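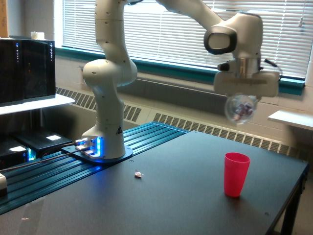
What counts as a finished pour?
Every candy ends up in the cup and none are left on the table.

Unit 2: Pouring wrapped candy
Notes by Naheed Bajwa

A narrow cup is a hard target. Wrappers catch on each other, then let go all at once – tilt slowly. Strays count as misses, even beside the cup.
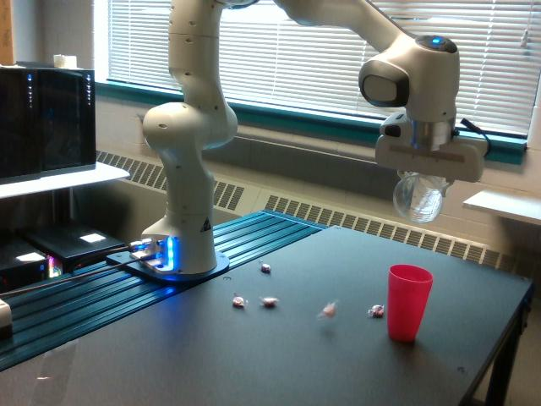
Before the next pour
Pick up strays and put them back in the clear container. Stand the cup upright. Write down the misses – April sheets go to Naheed.
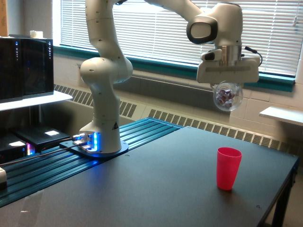
Fig. 2. Candies in the clear container, cup on the table.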